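首页 > 钢琴配件 > 踏板与脚踏 > 儿童踏板辅助器

Lambrechts Branus 儿童钢琴踏板辅助器

品牌:Lambrechts
型号:Branus
适用:立式钢琴、三角钢琴
库存状态:有货
配送:由 Tilent 仓库发出

产品概述

Branus 供脚还够不到踏板的学琴儿童使用。它放在钢琴踏板前方的地面上,通过连杆把脚踏面的动作传到钢琴原有的踏板。孩子坐在正常高度的琴凳上,脚跟放在台面上,用前脚掌踩下辅助器的踏板,钢琴踏板同时下压。

台面高度分六档,用机身侧面的旋钮调节。调节时不需要工具,也不需要把辅助器从钢琴上拆下来。旋钮带锁止片,转到位后按下锁止片,台面不会在演奏中下沉。

Branus 有两个脚踏面,出厂时分别对应右踏板(延音)和左踏板(弱音)。中间踏板不连接。如果学生的曲目需要中踏板,可以把左侧连杆移到中间位置,方法见下文“安装”部分。

脚踏面的行程与钢琴踏板的行程基本一致,半踏板可以做,但需要先把连杆的间隙调好。间隙过大时,脚踏面会有一小段空程,孩子容易踩得过重。

结构与材料

主体为桦木多层板,表面哑光清漆。脚踏面为黄铜,边缘倒圆。连杆为钢制,末端的夹头内侧衬羊毛毡,不直接接触钢琴踏板的金属面。底部四角装有橡胶垫,前侧另有一条防滑条。

连杆与脚踏面之间的轴套是尼龙的,正常使用下不需要加油。请不要往轴套里喷润滑剂,油会沾到羊毛毡上,再转到钢琴踏板表面,不容易擦掉。

台面上铺有一层薄地毯,深灰色,可以揭下来更换。更换件单独出售,在本页底部的“相关配件”里。

包装内容

Branus 主机
连杆及夹头,已预装
备用羊毛毡
锁止片备件
中文说明书
布质收纳袋
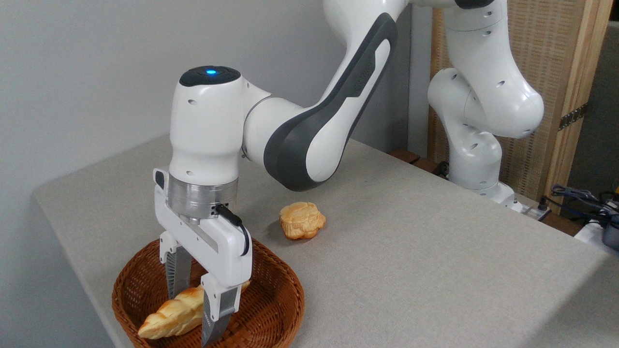 安装

第一步。把琴凳移开,清理钢琴踏板前方的地面。地面要平。铺厚地毯的房间建议在辅助器下面垫一块硬板,板的面积要大于机身底面。

第二步。松开连杆夹头上的蝶形螺丝,把机身从正前方推向钢琴,让夹头滑到踏板上方。三角钢琴的踏板离地较高,需要先把连杆前端抬起一格。

第三步。夹头套住踏板后拧紧螺丝,拧到不晃为止。过度用力会把羊毛毡压薄,以后要提前更换。

第四步。用手按下脚踏面,看钢琴踏板是否同时动作。有空程时,转动连杆中段的滚花螺母,直到空程消失,但脚踏面松开后钢琴的制音器仍要能完全落回。检查的办法是弹一个中音区的音,松键后声音应立即停止。

第五步。让孩子坐好,调台面高度。大腿大致水平,脚跟能放稳,膝盖不抬起,这个高度就可以用。

要连接中踏板时,把左侧连杆根部的插销拔出,连杆向中间平移一格,再插回插销。移动后左踏板不再受控,演奏前请和老师确认曲目的要求。

部分立式钢琴的中踏板是静音踏板,踩下后向左推可以锁住。在锁住状态下不要安装或拆卸夹头。

关于高度的选择

琴凳高度应先确定,踏板辅助器的高度随后再定。顺序反过来,常见的结果是孩子为了迁就脚,把凳子降得太低,手腕跟着塌下去。

钢琴教师 Karabo Mofokeng 在她的教室里使用 Branus,课上学生轮流用同一台琴,她给我们的意见是:

“我让每个学生把自己的档位写在乐谱封面里面。换人时转一下旋钮就开始上课,不用重新量。有的孩子过一个暑假就要降一档,所以假期后的第一节课要重新看一次。”

Lambrechts 的说明书里没有按身高对照的表格。同样身高的孩子腿长可能差不少,还是坐下来试最准。

与脚凳的区别

普通脚凳只解决双脚悬空的问题,不能控制踏板。刚开始学琴、曲目里还没有踏板标记的孩子,用脚凳就够了,价格也低得多。Branus 适合已经开始弹带踏板作品的学生。如果您只需要脚凳,请看 Sternuta 系列,有固定高度和可调高度的款式。

Branus 的脚踏面可以用随机的盖板盖住,盖上后就是一个平的脚台。盖板存放在机身背面的卡槽里。

比赛和考级使用

不同主办方对自带踏板辅助器的规定不一样。有的允许选手自带,有的只允许使用现场提供的设备。请在报名时询问。现场安装通常由家长或老师完成,建议在家里练几次,把夹头对准踏板这一步练熟。

机身两侧有提手孔,成年人可以单手提起。收纳袋有肩带,连杆要先折回机身内侧再装袋,否则拉链拉不上。

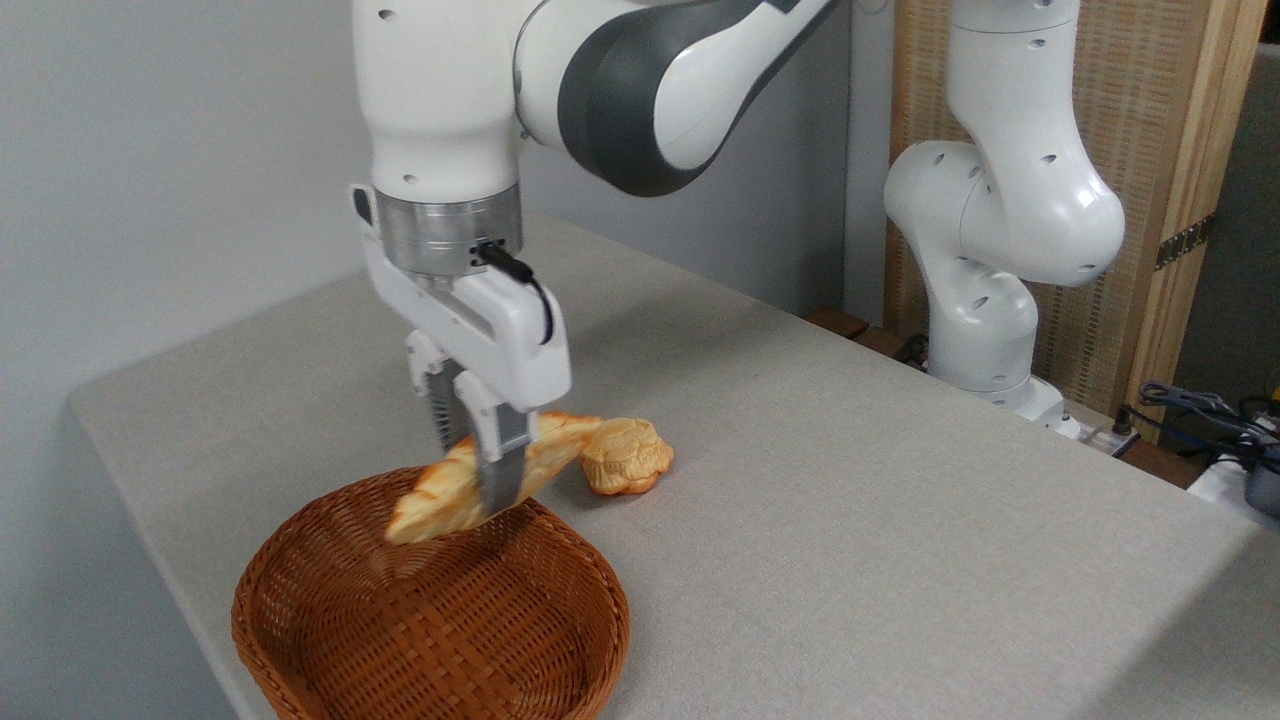
编织篮上方的扭花长面包

保养

脚踏面用干软布擦拭。黄铜会慢慢变暗,想保持光亮可以使用普通铜器擦亮膏,用前把羊毛毡和地毯遮住。木质部分用微湿的布擦,随后擦干。

每学期检查一次夹头螺丝和羊毛毡。毡面变硬、发亮或露出底层时应更换。更换时把旧毡整片撕下,用随附的双面胶贴新毡,贴好后放一夜再用。

长期不用时请拆下辅助器,不要一直挂在钢琴踏板上。

常见问题

会不会损伤钢琴踏板?
夹头与踏板之间隔着羊毛毡,正常安装不会留下划痕。踏板表面如果原来就有镀层起皮,夹头可能会使起皮处扩大,请先请调律师看一下。

数码钢琴能用吗?
带固定琴架和三踏板单元的数码钢琴一般可以。单个外接延音踏板不能用,它会在地上滑动,夹头也夹不住。

装着辅助器,大人还能弹吗?
需要拆下来。松开夹头螺丝,把机身向后拉出即可。家里大人小孩共用一台琴的,建议在地面贴两小段胶带标出机身位置,装回去会快一些。

踩下时有咔嗒声怎么办?
先看插销有没有插到底,再看滚花螺母是否松动。两处都正常而声音还在,请录一小段声音发给客服。

左撇子的孩子要不要换方向?
不用。钢琴踏板的位置和功能是固定的。

教师与学校订购

琴行、音乐学校和个人教师订购三台以上,可以申请教师价格。请来信注明学校名称、收货地址和钢琴类型,由 Chak-lun Kong 负责答复。需要先试用的学校可以借一台样机,试用期间的往返运费由学校承担。

Lama Abou Jaoude 负责售后和备件。来信时请附上机身底部的序列号照片。

保修与退换

主机保修两年,从收货日起计算。羊毛毡、地毯和橡胶垫属于消耗件,不在保修范围内。自行改装连杆或在机身上打孔后,保修失效。

未安装过的商品可以退货,请保留原包装。已经安装过、夹头上有使用痕迹的,只能换货或维修。

客服每天回复邮件,星期日除外。十二月订单较多,发货时间可能延长。

相关配件

Branus 替换羊毛毡
Branus 替换台面地毯,深灰色
Branus 橡胶垫
Sternuta 固定脚凳
Sternuta 可调脚凳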